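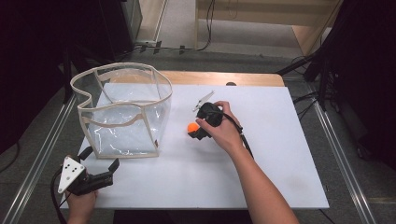

Local Government Practice – Unit 4
Public notice, standing and the objection period
Instructor: Krystyna Śliwiński

Reading before class: the Wuvside packet, pages 1 to 14, and the town code excerpt on notice. Bring both. We will be looking at the dates closely and it is slow going if people are sharing copies.

1. Where we are

Unit 3 dealt with who gets to make a decision: the town council, the planning board, or a department head acting under delegated power. This unit is about what has to happen before that decision counts. Most challenges to local decisions that succeed do so on procedure. The court or hearing officer never reaches the question of whether the decision was a good one.

Three terms you need from the start:

Notice – telling the people affected that a decision is going to be made, when, and how they can respond.

Standing – whether a particular person or group is allowed to object.

Objection period – the window in which an objection has to arrive. Late objections can be heard only if the code says so.

2. Kinds of notice

Posted notice goes up at the site and at town hall. Published notice runs in a newspaper or on the town website. Mailed notice goes to named owners or residents within a set distance. Many codes require more than one kind for the same decision, and a failure in one is not cured by doing the others well. If the code says posted and mailed, then a beautiful sign on the fence does nothing for the owner who got no letter.

Watch the difference between "owner" and "occupant." A code that says owner lets the town work from the tax roll. A code that says occupant makes the town deliver to the address, which is harder to prove later. Tenants are the group most often missed, and in a town with a lot of rental housing that can be most of the people on the street.

3. The Wuvside case

The town of Wuvside wanted to close part of Bednarek Street to through traffic. The closure needed a hearing before the traffic board, with mailed notice to every owner and occupant inside a fixed distance. The clerk's office pulled a list of 421 addresses. Letters went to 319 of them. The other addresses were apartments above shops, and the mailing program had dropped the unit numbers and treated them as duplicates.

A residents' group called Fundedow filed an objection after the period had closed. Its argument was simple – several of its members lived in the apartments and had never been told. The town answered that the notice was also on its website, that the hearing was well attended, and that Fundedow's chair had spoken at it.

Questions the hearing officer had to settle, in this order:

Did Fundedow have standing as a group, or only its members as individuals?
Was the mailing defective under the code?
If so, did actual knowledge on the part of the chair cure the defect for the chair, for the group, or for no one?
Did the late filing matter?

Read her decision for the second and third points. On standing she is brief and I think too brief. She accepts that a group may object if at least one member could have done so alone, and cites the code section on representation, but she doesn't ask whether the group had authorized anyone to file. The minutes in the packet (page 11) suggest it voted a week after the filing. We will come back to this.

On the mailing she found a defect. The code said "each occupant" and the town admitted it had not tried. On knowledge she split the matter: the chair could not complain personally, but his knowledge did not count against members who had no letter. The closure went back to the board for a new hearing.

4. Cost as an argument

The town also argued that a second mailing would cost $3,000 that it had not budgeted. The officer gave this one sentence. Expense can be a reason for a council to change its notice rule for future cases. It has no bearing on whether the rule in force was followed. Students often put cost into their memos as a balancing factor, and in this kind of case I will mark it down unless you can point to language in the code that allows it.

5. Compare: the Nako Avenue rezoning

Short extract, pages 13 and 14. In Nako Avenue the letters went out to everyone but gave the wrong room for the hearing. A sign on the door sent people down the hall. The board received 108 written comments and a full room. The objector lost. Work out why a wrong room was treated as harmless and missing letters were not. Start with who was actually kept out, and then look at the wording, as the Nako code asks for "substantial compliance" and Wuvside's has no such phrase.

6. Memo assignment

Due 9 September 2021, two pages, single-spaced. You are advising the Wuvside clerk before the second hearing. Cover the following:

The address list: what has to be rebuilt, and who signs off on it.
Proof of mailing: what record to keep and for how long.
The text of the notice: redraft it in plain English, no longer than the original.
The April minutes: whether the authorization problem in section 3 is worth raising, and what the town risks by raising it.

Cite the code by section number. You don't need outside sources. If you think the hearing officer was wrong, say so and say where, but the advice still has to work under her decision as it stands.

Next unit: open meetings and what counts as a quorum.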